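Ondieki Joinery & Glazing – Office Systems Meeting, 28/01/2019 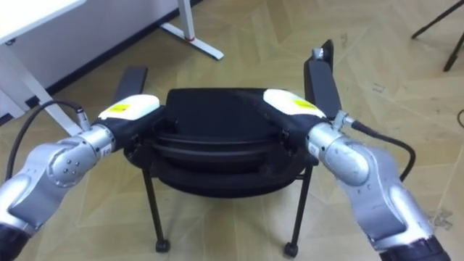
Minutes: Rochelle Pearce | Filed under: Staff, Meetings

Present: Joyce Mollel (chair), Kheri Biwott, Angus Yule, R Pearce. Apologies: Atieno Mollel.

1. Last minutes. Agreed. Angus's surname spelt wrong again, corrected.

2. Order software. Kotero contract ends November. Renewal quote is £645 a month, up from last year. Kheri has had a demo of Flondo, likes the quoting side, less keen on the stock screens. Would need roughly 400 old customer records typed in by hand as the import won't take our door codes. Joyce not happy with that. Kheri to ask Flondo for a price with the import done by them.

3. Passwords. Still shared on the trade counter. Angus says seperate logins slow things down when there's a queue. Discussed at some length. Agreed: own login each, counter screen locks after 10 minutes. Angus against, wants it noted. Noted.

4. Backups. Gratitz drive full, last good copy before Christmas. Rochelle to clear the old drawings off it and run one tonight. Second drive approved, up to £1000 incl. fitting. Joyce wants a test restore before we pay teh invoice.

5. Website enquiries. Form going to Atieno's old address. Kheri to change. Carried over from last time.

6. AOB. Printer upstairs, lease letter lost, Joyce to ring. Van tracker logins – held over, need Atieno.

Next meeting: date tbc, Rochelle to email round.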